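Breakfast Is a Meal We Stopped Defending

When I came to Drondthorpe I was 30 years old and I had eaten breakfast at a table every morning of my life. In my mother's house it was not a question of being hungry. You sat, you drank tea, you said what you would do that day. My first landlady in this country, Mrs. Rodrigues, drank her coffee standing by the sink, with her coat already on. I thought she was in trouble of some kind. After one month I was doing the same.

I want to argue for the table again. I am not a doctor and I will not say that breakfast makes you thin or clever. The studies disagree and I am not able to judge them. My reasons are of another kind.

At the packing firm where I worked for many years, the early shift began at 6:30. Most of us ate in the bus or in the locker room. A pastry from the machine, a drink with 41 grams of sugar in it. We spoke to each other only about the pastry. In the evening everybody was at home at different hours, so the families of my coworkers had, if you count it fairly, no meal together between one weekend and the next.

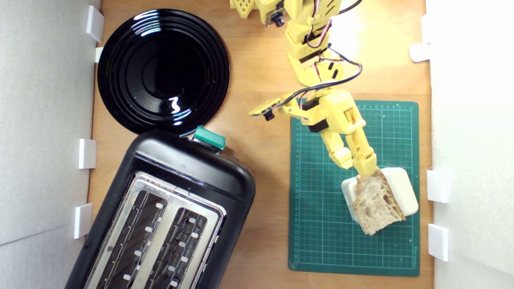 How long does a proper breakfast need to take?

Fifteen minutes is enough if the people are sitting down and the phones are in another room. My family used 40 when I was a child, but we had no bus to catch.

I know the first objection, which is money and time. A mother with two jobs does not need an essay from me. I agree with her. But I notice that the people who tell me they have no time for breakfast are often people who have time for other things before eight o'clock. My neighbor runs before work. My nephew reads the news of the whole world in his bed. These are choices, and I only ask that we call them so.

The second objection is that the morning is a bad time for company. People are not nice yet. I find this is the best thing about it. At dinner we perform a little, we have prepared our stories. In the morning my husband tells me he slept badly and he is worried for his brother, and he would never say this at seven in the evening.

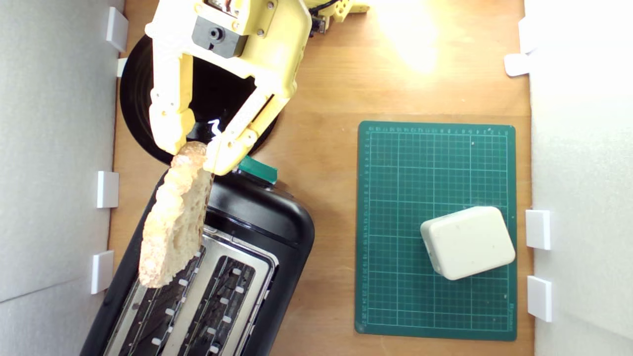 What I would change first

I would start with the schools. In June the school of my daughter moved its first lesson back by half an hour, and a teacher there, Mwajuma Mosoti, opened the dining hall for any child who wanted to sit. There was bread, butter, fruit and nothing more. My daughter had eaten already at home and she went anyway, for the talking.

Then I would look at the employers. A chair and a table in a warm room cost very little. My firm

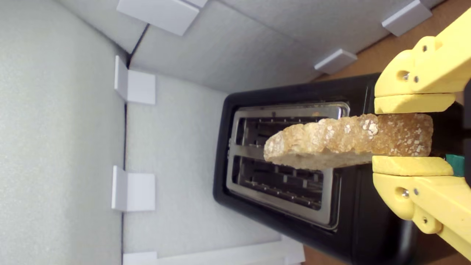

had a room like this, but it was kept for visitors, and we walked past it each morning with our food in our hands. I asked once if we could use it before the shift. The manager was polite and said he would think about it, and I believe he is still thinking.

At home I can only speak for my own kitchen. We lay the cups out at night. We eat simple things, mostly bread, and on the days when my husband leaves at five I get up and sit with him, though I do not eat until later.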